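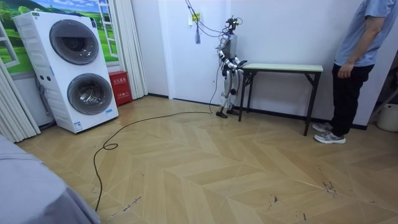
How Does Dirt Come Out of Clothes?

A page for curious kids, by Dinesh Rathore

Think of the messiest you have ever been. Maybe you slid into second base, or maybe a whole spoonful of spaghetti sauce landed on your shirt at dinner (it happens to me more often than I'd like to tell you). Your shirt went away dirty and a day or two later it was back in your drawer, looking as if nothing had happened at all. So where did the mess go?

To find out, we have to start with water, and with something water isn't very good at.

Water and oil don't mix

Pour a little cooking oil into a glass of water and watch. The oil floats up and sits on the top in a shiny yellow layer. You can stir it as hard as you like, and for a moment it looks mixed, but wait a bit and up it comes again.

A lot of the dirt on our clothes has oil in it. Butter does, and so does pizza, and so does your own skin, even when you feel perfectly clean. Mud and dust stick to that oil. When you rinse an oily spot with plain water, the water mostly slides right past.

Soap to the rescue

Soap is made of tiny, tiny pieces called molecules, much too small to see. A soap molecule is shaped a bit like a tadpole, with a head and a long tail. The head loves water. The tail wants to get away from water and will happily poke itself into a blob of grease.

Now picture a whole crowd of these tadpoles around one speck of butter. All the tails go in and all the heads stay out, until the speck looks like a little round pincushion. The water can grab hold of the heads, and off floats the butter, with the soap wrapped all the way around it. Scientists call that little ball a micelle. You say it "my-SELL."

Why do clothes need to tumble?

Soap is clever but it needs help, and the help is movement. If you drop a muddy sock in a bucket of soapy water and leave it there, some of the mud will come off by itself, but if you squeeze it and swish it, much more will. The bending and rubbing opens up the little gaps between the threads so that the soapy water can get in.

A front-loading washing machine does this with a drum, a big metal barrel lying on its side. The drum turns, the clothes ride up the wall, and then – plop! – they fall back down into the water. Up, plop, up, plop, over and over. Before machines like this, people rubbed their clothes on washboards or beat them on flat stones by the river, and my grandmother used to say her arms were stronger than any boxer's.

The big spin

At the end the drum goes very fast, sometimes 900 turns in a single minute. The clothes are pressed against the wall, and the water flies out through hundreds of little holes. You can feel the same kind of push when you ride a merry-go-round and have to hang on tight.

Try it yourself

You will need a bowl of water, some ground black pepper, and one drop of dish soap. Ask a grown-up before you start.

1. Sprinkle pepper all over the top of the water.
2. Put the drop of soap on your fingertip.
3. Touch the middle of the water and watch the pepper run away to the sides!

The soap weakens the stretchy "skin" on top of the water where you touched it, and the stronger skin around the edge pulls the pepper along. When you're done, wash your hands, and think of all those little tadpoles hard at work.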